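Clavgate Opens Equipment Planning Program to Small Shops Weighing Their First Robot

Print this release | E-mail this release

PREKBERG – Clavgate is delighted to announce that its equipment planning program, until now reserved for larger customers, will open to smaller shops and workshops beginning in March. Owners who have been wondering for years whether an arm would earn its keep (and there are a great many of them!) can now work through the whole purchase with a planner before a dollar is spent. 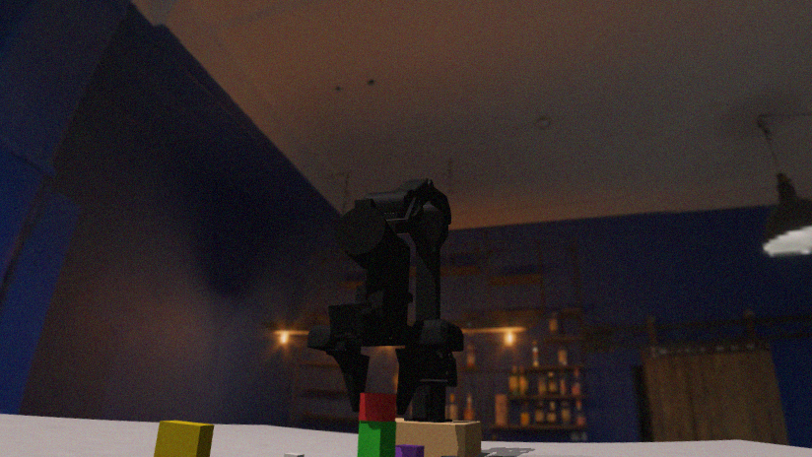 Budgets for a first arm tend to go wrong in the small things, such as grippers, spare fingers, floor space and the hours needed for training. Clavgate planners therefore begin in simulation, using the Skitodel planning package, and they keep the early tasks as plain as can be. A red block on top of a green one, with a two-fingered gripper above the stack, gives an owner plenty to talk over when it comes to reach, clearance and the shape of the parts they handle every day.

"People come to us with a catalog page folded in their pocket and a number in their head, and we love that," said Zsófia Farkas, planning director at Clavgate. "We just want to sit down with them first and see what the number leaves out."

The program runs 8 weeks and costs $2000, which is credited toward any later purchase. The first group has room for 10 shops.

Related releases
Clavgate Names Jae-hoon Min Head of Customer Training
Dlamini Workshop Completes Equipment Review

Contact: Clavgate Press Office, Suite 108, Prekberg | © Clavgate | Back to top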